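ロボットの見学会(オープンデー)に子どもを連れて行っても楽しめますか?

投稿者:ゆきのした
カテゴリ:おでかけ・見学 > 工場・研究所

来月、Enardのオープンデーに小学3年の息子と行こうか迷っています。案内には「双腕ロボットによる布製品の片付けデモ」とあるのですが、私も息子もロボットの知識はほぼゼロです。息子は動くものなら何でも好きで、掃除機のお掃除ロボットの後ろを30分ついて歩くような子です。

気になっているのは次のようなことです。
・専門の人ばかりで浮かないか
・近くで見られるのか、ガラス越しなのか
・質問してもいいのか(息子は質問が止まりません)
・どれくらい時間を見ておけばいいか

前に別の展示会に行ったときは人だかりで何も見えず、パンフレットだけもらって帰ってきました。行ったことのある方、どんな感じだったか教えてください。

Noémi Katona さんの回答

行きました!去年の9月の回です。結論から書くと、ぜひ行ってください。私は機械のことは何も分からない編み物好きですが、いまだに思い出してはにやにやしています。

まず、浮くかどうかの心配はいりません。私のいた組は12人で、親子連れもいましたし、近所から散歩がてら来たというご夫婦もいました。受付で名前を書いて、首から下げる札をもらって、そのまま中へ。組ごとに時間をずらして入れてくれるので、人の頭しか見えないということはなかったです。

見せてもらったのは靴下の作業でした。靴下ですよ、靴下!人が乗れるくらい大きな機械がぶんぶん動くのを想像していたので、最初は「えっ」と思ったのですが、これが面白いのなんの。硬い部品と違って布はつかむたびに形が変わるから難しいんだそうです。言われてみれば、うちの洗濯物だって同じ形でカゴに入っていたことは一度もありません。

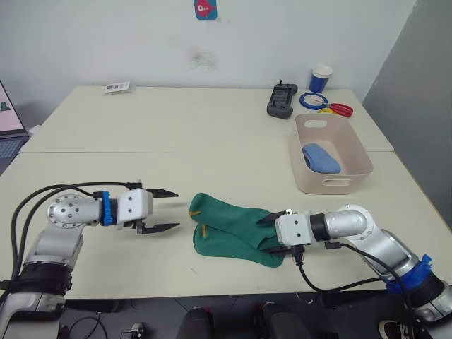

最終更新:2026年6月3日

緑の靴下の履き口を右の腕がつかんで、左の腕はつま先側で指を開いている、ちょうどその瞬間の写真です。指が黒くてギザギザしているのが分かるでしょうか。私はこの指に目が釘付けでした。毛糸を引っかけそうで心配になって、つい「ニットは傷みませんか」と聞いてしまったら、案内係の方がうれしそうに「いい質問です、力の加減の話をしていいですか」と、そこから長い長い解説が始まりました。楽しかった!

なので、息子さんの質問も大歓迎だと思います。むしろ大人のほうが遠慮して黙ってしまって、途中から場を引っぱっていたのは子どもたちでした。「裏返しの靴下はどうするの」と聞いた子がいて、係の方が少し黙ってから「それは今日はまだ見せられません」と答えたのがとても印象に残っています。

距離については、ガラス越しではありません。床の線の手前から見る形で、動いている間はその線を越えないように言われます。小さい子は前に入れてくれました。

時間ですが、デモそのものは思ったより短いです。ただ、説明と質問の時間が長いので、後ろに予定は入れないほうがいいと思います。私はバスを一本逃しました(後悔なし)。

三丁目のたぬき さんの回答

楽しめると思います。うちの子は途中で飽きて廊下の自動販売機を見ていましたが、帰ってから段ボールで腕を作っていたので、何かは残ったようです。トイレは入口のほうにしかないので先にどうぞ。

Gizella Illés さんの回答

上の方の回答が熱くてうれしくなり、書き込みます。私は何回か通っている者です。補足をいくつか。

デモの内容は回によって違います。私が最初に行ったときはDidettiという積み木のプログラムで、次がタオル、そのあとが靴下でした。布が見たいなら、申し込みの前に案内ページの「当日の内容」を確かめておくと安心です。個人的には布の回が断然おすすめ!腕が動き出す前の、ほんの少し間があるところで、見ている全員が息を止めるんです。あの空気は動画では味わえません。

それから、失敗もそのまま見せてくれます。私が見た回では、6回やってもらったうちの1回、靴下が机に落ちました。すると大人も子どもも「ああー」と声をそろえて、次にうまくいくと拍手です。係の方によると、その週の練習の記録は2,011回で、うまくいかなかった分が381回あったとのこと。その失敗した分こそ後で何度も見直すのだと、ノートパソコンを指さしながら話してくれました。お子さんにはこういう話も案外響くと思います。

持ち物は、脱ぎ着しやすい上着があるといいです。私の行った日は部屋がかなり涼しかったです。写真は、私の回では撮ってもいいけれどフラッシュは禁止でした。これは当日の係の方に聞いてください。

あと、隣の建物でBodnárの工具の展示を同じ日にやっていることがあります。こちらは申し込みなしで入れました。手回しの道具に触らせてもらえるので、動くものが好きな息子さんなら、こちらで足が止まってしまうかもしれません。順番としてはロボットを先にしたほうがいいです。

駅からは歩けますが、坂がきついです。帰りが下りなのが救いです。

ゆきのした さんのコメント(投稿者)

皆さんありがとうございます!読んでいるだけで行きたくなり、さっき申し込みました。布の回です。息子に「ロボットが靴下をつかむんだって」と話したら、もう自分の靴下を持って行くと言い張っています。さすがに使ってはもらえないですよね……。裏返しの件も、聞く気まんまんです。

Noémi Katona さんのコメント

申し込みおめでとうございます!裏返しの答え、もし教えてもらえたらここに書いてください。ずっと気になっているんです。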